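Finding the Dot: Using a Small Wrist Camera to Check a Grip on Patterned Blocks

Student project report, Clavville
24th January

Why I picked this project

When I first joined the robot bench, my job was mostly putting things back where they belonged. The arm would pick up a block, carry it over to the shelf, and set it down a little crooked, and I would straighten it and press the button again. After a good many rounds of this I started to wonder whether the arm could know, before it ever moved toward the shelf, that it was holding the block badly. Our arm already has a small camera at the wrist, looking out past the fingers, and up to that point we had used its pictures only to find things to pick up. Once the fingers closed, we pretty much stopped looking. That seemed like a waste to me, and my advisor was kind enough to let me spend the term on it.

The question I settled on was a simple one. If a block has a clear mark in the middle of one face, can a single picture taken right after the grip tell us how far the block has slipped or turned between the fingers, and is that good enough to decide whether to go ahead or try again?

The blocks

The lab's name for the set is Drornitz, after a card game one of the older students used to play, and I have kept the name in the files because changing it would break all the scripts. Each block is small and square, with a printed face. The print is a tangle of fine dark lines on white with a colored dot in the middle. I tried plain white faces first, and they were miserable to work with, because under our lights the edge of the block simply melted into the wall behind it. The squiggly pattern gave the program something to hold on to, and the dot gave it one place that it could always call the center.

Two things can be read from a face like this. The position of the dot tells you whether the block is sitting high, low, or off to one side. The shape of the dot tells you a bit about tilt, as a round dot looks squashed when the face turns away from the camera. I should say that this second measure is a good deal weaker than the first, and I will come back to it.

How a trial went

I wrote the routine in a little program called Lunonano, which grew out of a class assignment and still has some of the class assignment's bad habits. The arm reaches down, closes on a block, lifts it, and holds still. The camera takes one picture. The program looks for a patch of the dot's color, fits an oval to it, and compares the center of that oval with a reference picture made earlier with a block I had placed by hand and measured as carefully as I could. If the difference is small, the arm carries on to the shelf. If it is large, the arm sets the block back down and tries again.

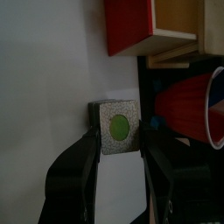
The part that took me longest was choosing where the arm should hold still. In my first setup it stopped low over the table, where the light was poor and the fingers threw shadows over the face. Moving the stopping point up helped right away – I wish I had tried it in the first week and not in the fourth! After that I left the position alone for the whole study, so that the pictures could be compared fairly with each other.

Altogether I ran 400 trials, split evenly between two conditions. In the first, the arm went straight to the shelf no matter what the camera saw, which was our old way of working. In the second, it used the check. I placed the blocks by following a printed list of starting positions, so that I could not favor one condition without meaning to.

What I found

Without the check, 22 of the placements came out crooked enough that I had to fix them by hand. With the check, that dropped to 6. I was very happy with this, and I will admit that I ran the counting script again just to be sure I had not mixed up the folders.

The remaining bad placements with the check turned on were interesting in their own right. In most of them the dot was just where it should have been, but the block was leaning forward or back between the fingers. My oval measure was supposed to catch that, and it mostly did not. A small lean changes the shape of the dot by only a tiny amount, and the camera's own noise is nearly as big. Sliding and twisting in the plane of the face, on the other hand, were caught very well.

There was also a color problem that cost me several afternoons. Our shelf and the things around it are quite colorful, and my first version used red dots. The program would now and then decide that something in the background was the dot and report that the block had jumped clear out of the gripper. Switching to bright green cured nearly all of this. I also told the program to search only the area between the fingers, which I really should have done from the start.

Speed

The check adds a short wait to every pick, and people at the lab asked me about this more than anything else. Looking at the picture is quick. Nearly all the wait comes from letting the arm settle, and it took over 100 test lifts before I found a pause I trusted. A shorter one gave blurry dots, and blurry dots gave me retries for blocks that were held perfectly well.

What I would do next

The leaning problem is the one I would work on first. Two dots placed some distance apart would probably show a lean better than the shape of one, and the pattern itself could be used too, since the lines bunch together as the face tips away. I started on this in a branch I called Talpur, but it does not run well enough to report on yet. I would also like to try blocks with more worn faces, as all of mine were freshly printed and the ones in everyday use get scuffed pretty fast.

The scripts, the list of starting positions, and the sheets for printing the block faces are in the shared folder. If you print your own, please turn off "fit to page" – mine came out slightly too small the first time, and I had glued the whole set before I noticed.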